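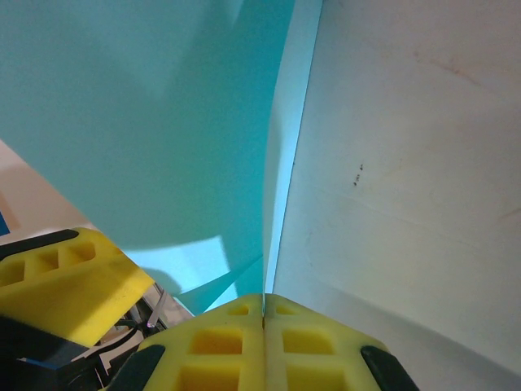 Wanted: six families with small homes and too much stuff

Hi, I'm Maham Gondal, and I write the Fidden newsletter, the one about living in small spaces with kids. Some of you have been reading since it was just me complaining about my hallway. For the new folks: I live in Binbridge with my husband, our two boys (five and eight) and a cat called Bhutto who has claimed the only decent armchair. We have two bedrooms, 847 square feet, and one closet that I'd describe as aspirational.

I'm looking for six households to take part in something I've wanted to do for ages. It's called the Shared Room Project, and it's about kids who share a bedroom. My inbox is full of questions about this. How do you fit two beds and a desk? What do you do when one kid is a collector and the other one can't stand clutter? Where does a 12-year-old go to be alone? I can tell you what worked for us (a curtain, mostly, and giving up on the matching dressers), but our room is one room and I'd love to follow some others.

So here's the plan. Starting in July, each family picks one shared bedroom and spends eight weeks changing it, a bit at a time, with help from me and from Farzana Sandhu. Farzana is an interior designer who has spent most of her working life on apartments and she is very, very good at finding space over a door. You'll get a first visit from the two of us, a simple floor plan drawn up by Farzana, and then a phone call every other week to talk about how it's going. I'll write up each family's room for the newsletter.

You also get $200 toward the room. Spend it on paint, shelves, bedding, a secondhand bunk bed, whatever the plan calls for. We'd ask you to keep the receipts, and to stick to that amount if you can, because the whole series is about what's doable on a normal budget. If you already own a drill and a few leftover cans of paint, use them!

Who we're looking for

At least two kids sharing a bedroom, any ages from toddler up to 17. Mixed ages and brother-sister rooms are very welcome, and I'd especially love to hear from anyone with three in a room.

Renters and owners both. If you rent, please check with your landlord about paint and wall fixings before you apply – I have learned this one the hard way and it cost me most of a deposit.

You need to live within 25 miles of Binbridge so that we can get to you and back between school drop-off and pickup.

Your home does not need to be tidy. Please don't clean for us. If there are Legos in the bathtub, fine, there are Legos in mine.

What we'd ask of you

One visit at the start and one at the end, two hours or so each, at a time that suits you. We can do after 4 p.m. if you'd like the kids to be there, and I hope they will be, as they usually have the strongest opinions about where the beds go.

Two or three photos of the room each week, taken on your phone. We'll only use first names in the newsletter, and the kids don't have to be in any pictures. You can read your write-up before it goes out and take out anything you don't like.

A few lines a week on what got done, what didn't, and what everyone's fighting about. Weeks where nothing happened count too.

How to apply

Send me an email through the contact page on the newsletter site with "Shared Room" in the subject line. Tell me who's in the family, how old the kids are, the rough size of the bedroom, and the one thing about it that drives you nuts. Add a photo if you have one, even a bad one. You don't have to write an essay – a paragraph is plenty.

Applications close at the end of May and I'll reply to everybody by the middle of June, yes or no. If you've written to me before about your kids' room, please write again, as my filing system is a shoebox in spirit.

One more thing. Urno, the storage shop on Mill Street, has offered each family a set of under-bed drawers on top of the budget. You're under no obligation to take them or say nice things about them. Farzana measured them and says they need seven inches of clearance, so check under your beds before you get excited.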